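The dressing room at the back of Caner, a costume hire shop in Sinstead, is smaller than most people expect. The owner has run it since 2000 and keeps 229 outfits in stock.

"People think the work is sewing," she says. "Most of it is hanging things up."

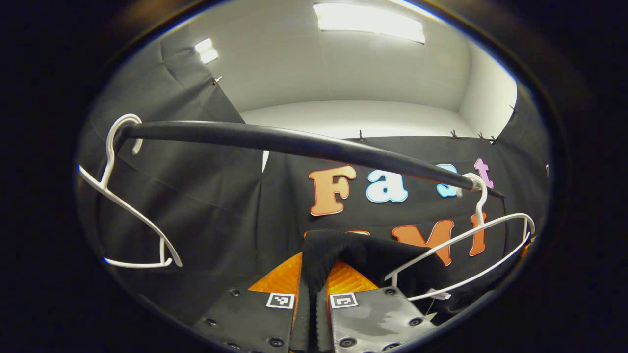
Returns are checked for stains first, then for missing buttons. Anything that passes goes back on a hanger the same day. The rail is padded in black, with a band of white tape wrapped near one end, and the hangers are white plastic. "I've tried the wire ones and they mark the shoulders," she says. "You can see a white one against dark cloth, too."

She charges a deposit on the heavier coats and has lost only two in all that time. Her next job is a school order, 82 pieces, due out in February.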